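Naming the boat, again

We have owned the little boat for two summers now and she still has no name on her stern. My grandfather would have been horrified – he named his wheelbarrow.

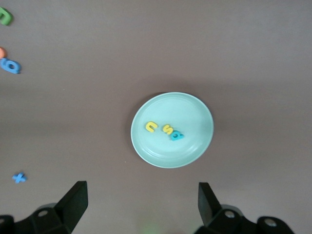
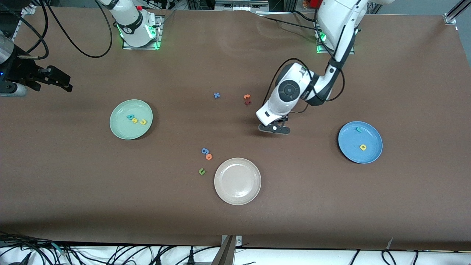
Plates and foam letters on a brown tabletop.

The shortlist so far

Plokonden was my first love, after the bay where we learned to sail, but it sounds like a cough medicine when you call it over the radio. Mendoza has a lovely roll to it, and my favourite neighbour votes for it every time I pass the gate. Skorkerberg is far too long, and the signwriter at Kurnoton charges by the letter (over $857 for the last one he did, colour extra!). So I'm leaning towards Mendoza, and hoping to have it painted by September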